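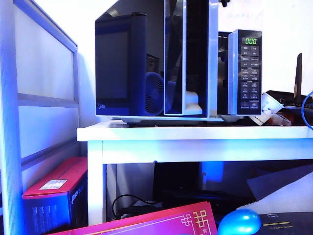

FOR IMMEDIATE RELEASE

Daltura opens shared kitchen corners for tenants at Odukoya House

Feb 8, 2018 – Daltura, the property manager of Odukoya House, has opened shared kitchen corners on 3 floors of the building. Each corner gives tenants a microwave oven, a table and a wireless connection, so that people can heat a meal and keep working or talking without going down to the ground floor.

The building is home to 21 small firms. Until now they all used one kitchen next to the main entrance. A tenant survey last July drew 90 replies, and 76 of them named the wait at lunchtime as the thing they would most like to see fixed.

"People were eating at their desks at two in the afternoon because that was when they could get to the microwave," said Floor Verhoeven, building manager at Daltura. "We looked at making the old kitchen bigger, but that meant moving a wall and closing it for most of the summer. Putting a few small corners upstairs was quicker and cost less."

The corners are kept simple. Furniture is white to match the walls, and the space under the tables is left open for bags and boxes. Network equipment is set out on the tabletop next to the oven, where the building's technical staff can get at it easily.

Several tenants have staff who read Chinese more easily than English, and others who don't read it at all. Where an oven has a Chinese control panel, a card in English with the most used settings is available from the front desk. The cards cover reheating, defrosting and setting the timer. Tenants who would like a card in another language can ask for one.

Cleaning is handled by Wedico, which already looks after the hallways and restrooms. Its crew will wipe down the ovens and tables every weekday evening. Tenants are asked to cover food while heating it, to clean up spills right away and to leave the oven door closed when they are done. Personal food should not be left on the tables overnight.

"It sounds like a small thing, a microwave down the hall," said Oluwaseun Adeyemi, office manager at Hundeo, a translation firm on the second floor. "We have a short lunch break and most of us bring food from home. Now we can all sit down at the same time – that didn't happen much before."

The ground floor kitchen stays open as usual, with its sink, refrigerator and dishwasher. There is no sink in the new corners, and dishes should be taken downstairs for washing. Use of the corners is included in the rent and does not need to be booked.

Daltura will ask tenants for comments in July and decide after that whether to add corners on the other floors. Problems with an oven or with the wireless connection can be reported at the front desk or through the tenant page.

About Daltura
Daltura manages office and studio space for small firms. It takes care of leasing, repairs and shared rooms, and has managed Odukoya House since the building was turned into offices.

Press contact
Floor Verhoeven, Building Manager
Daltura, Odukoya House

###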